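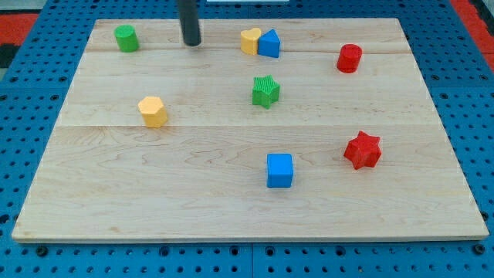 Maple work board on the pegboard table, with the shape blocks set out.

Helico Block Sorting Kit

Item 2838
Made by Berchtold

The Helico kit is a bench task for arms that push, nudge or slide objects. It comes with painted blocks in red, blue, green and yellow. Two blocks of the same color never have the same shape, so "the green star" and "the green cylinder" are separate instructions, and an arm that only reads color will get them wrong.

What it tells you about chores

Customers often ask if an arm that can do this is ready to clear a kitchen counter or tidy a packing bench. In most cases it isn't. Blocks are rigid, they stand up by themselves and they don't spill. A counter has wet cloths, bags and things stacked on other things. Pushing parts into a line on a shop floor is closer to what the kit tests, and we have sold it mainly for that.

We suggest using it as a first check. If an arm can't move a star next to a cube on request, it won't put mugs away. If it can, go on to the Lerach drawer set, which adds handles and lids.

Azlan Osman runs the test bench at our Birirside shop. He sets the blocks out by hand before each session and gives the arm 14 spoken requests, such as "put the heart by the hexagon." He scores each one as done or not done. Partial credit made the results hard to compare between arms, and he dropped it in May.

In the box

Painted shape blocks
Maple board with beveled edge
Printed request cards
Score sheets, pad of 2000 lines

The pegboard table, fasteners and arm are sold separately.

Setup notes

Place the board flat and check that it doesn't rock. The seams between planks should be flush. If a block catches on one, sand the seam lightly along the grain.
Use a smooth rod with a rounded tip. Grippers work but tend to tip the narrower blocks.
Wipe the board with a dry cloth. Oil or polish changes how far a block slides.

Warranty: 2 years on the board. Paint wear on the blocks is not covered.

Replacement blocks are sold singly. Give color and shape when ordering.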